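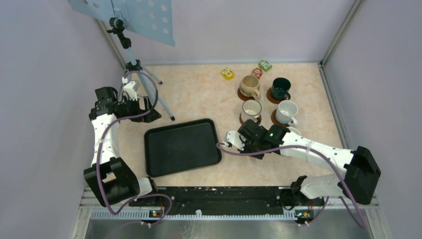 Bench Rules for the Two-Arm Table: Your Questions

Do I really need to read all of this before my first session?
Please do! It's short, and most of our little mishaps at Brultwood have come from people skipping it.

How should the cups be set out?
Each cup starts on its own saucer or coaster, with the black tray clear. Leave enough room between cups for an open gripper, and put the packets toward the back wall.

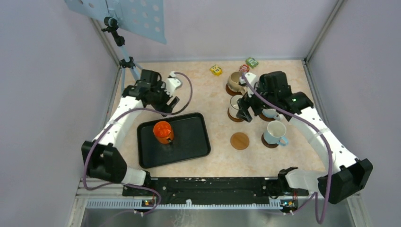

Poonam Vashisht

May I reach in while the arms are powered?
No, and I'm afraid I'm a bit of a stickler about this one. Pause both arms, say so out loud, and wait for your partner to answer – then go ahead and fix whatever needs fixing.

Can both arms work over the tray at once?
Only at reduced speed, and never closer than 40 millimeters to each other. Keep an eye on the cables too.
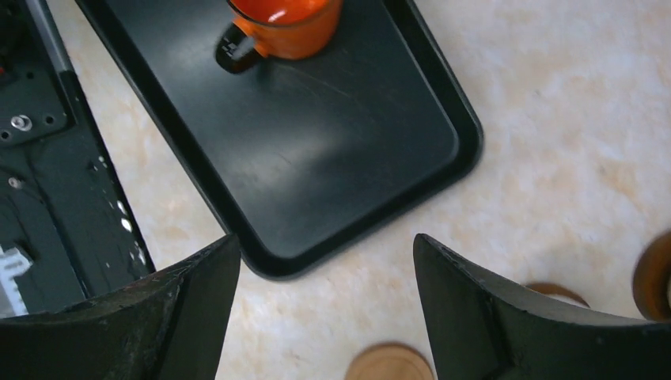
Fingers open at the tray, orange mug on board.

When should fingertips be reported as worn?
Small scuffs are fine. If a tip wobbles or a mug slips twice in one session, stop there and write to Dong-hyun Ahn, who keeps the spares and is very nice about it.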